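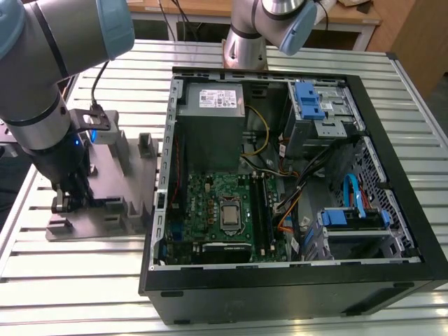

13 May 2025 – bench notes, Mavdale teardown cell

Kelell line, desktops again. Target for the refurb contract is 700 units by end of July, and 1,000 if Boateng send the second lot. Whether that happens is above my pay grade.

Open items from this morning:

- motherboard step still the slow one. Cables are the problem, same as ever. Arms are fine with anything rigid and square, hopeless once a loom droops across the path. For now people pull and tuck looms before the arms get a turn.
- side panel + heat sink stay manual. Tried to write it up as a robot step last month and gave up, too many clip types.
- parts fixture: slots need relabelling, I keep reading them backwards from the operator side.
- Movow scheduler dropped the job queue again after lunch. Restarted it, came back fine. Logged.

Wrist cam views are the thing the bench crew ask for most, more than the cycle times. They want to see what the fingers are near before they OK the next move. Fair enough. Put the feed on the big monitor at standing height so nobody has to crouch over a laptop.

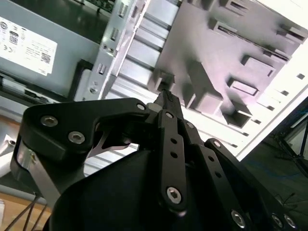
Drive cages next, and there the crew are split. Half say hand them over tomorrow, it's the job that wrecks your thumbs. The other half reckon they can do a cage faster by feel than the arm will in a year, and right now they're correct. Agreed to leave it optional per shift until we have decent numbers. Need 40 clean runs before I'd put it in the procedure, we're at 37.

What's changed on the floor so far, for the write-up:

Less screwdriver time, more sorting and checking. Grading calls are still all human. Two of the older hands like it, wrists have settled down. One told me straight that he misses having a whole machine to himself start to finish, and now he sees bits of every machine and all of none. Don't have an answer for that. Maybe rotate people so each does a full unit by hand once a week? Ask at the shift meeting.

Training is thin. New starters learn the cell before they learn a PC, so they trust the arm when they shoudn't. I want them doing manual teardowns first – a fortnight at least.

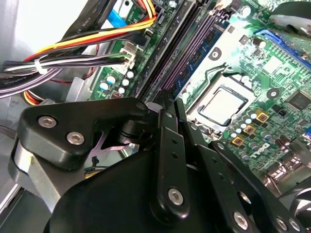
Dell board, cooler off, DIMM slots empty. Looms still plugged in on the left.

Approach angle over the socket is the bit to watch. Come in too flat and the finger plate is into the wiring. Raised the approach height in the recipe, old value kept in the comments in case somone wants it back.

To do: spare finger pads, zip tie cutters for the bench (the good pair has walked), ask Boateng about the mixed pallet, move the e-stop sign so it faces the door.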